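Is "Handmade" worth paying for?

Notes from the April meeting of the Livorside Home Bakers

I have been grumbling about the word "handmade" in this newsletter for two years, so when the Skondholm bakery put its small celebration cakes up to $70 I suppose it was only fair that I got asked to write about it. Ayman Mansour, who brought the subject up in the first place, thinks the price is fine. I don't, or I mostly don't.

Ayman's case is that a small cake takes nearly as long to decorate as a big one. You still have to mix the colors, still have to fill the bags, and the swirls don't get any easier because there are fewer of them. Fair enough. But 248 members got our last price survey and the ones who answered were paying a lot less than that.
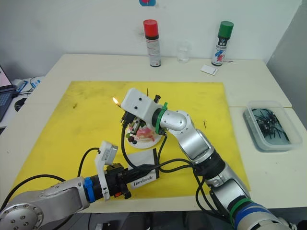

The card is what bothers me. Anybody can get a stack of them printed, and a printed card is a funny way to tell people that something was done by hand. I have seen them stuck in supermarket muffins. A cake with pink frosting and dark berry decorations along the front looks pleasant enough on a round white plate, but put "Handmade" beside it and we all start being nice about it before anyone has picked up a fork. The word doesn't say who made the sponge, or if the frosting came out of a tub. Dreltlow sells frosting in tubs to half the cafes in the county and I have yet to see a card that says so.

I'm no fonder of the business with the flame. Candles, fine. Small cake, small candles, somebody sings, done. What I object to is the idea that lighting them is part of the "experience" and can be added to the bill. One place on Maillard Street wanted extra for it last spring. They called it table service.
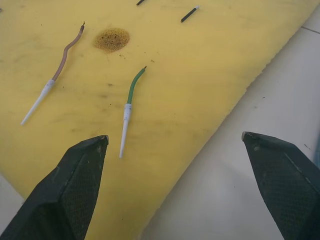
Then there is the matter of how much decoration a small cake can stand. My own view is that once you go past one kind of fruit you are hiding something, usually a dry crumb. Ayman says I'm a miserable person and that people buy with their eyes. He may be right about both. I have made plenty of overloaded cakes myself and they were the ones that got eaten first - annoying, but there it is. 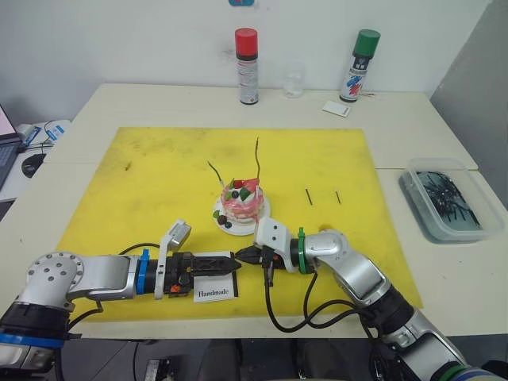

Pink and white swirls, fruit decorations and the "Handmade" card.

So, would I pay $70? For a birthday, possibly, if I had tasted one first and the baker could tell me what was in it. For the card, no. If you feel differently, write in and keep it under 470 words. Ayman has already sent his reply and it is longer than that.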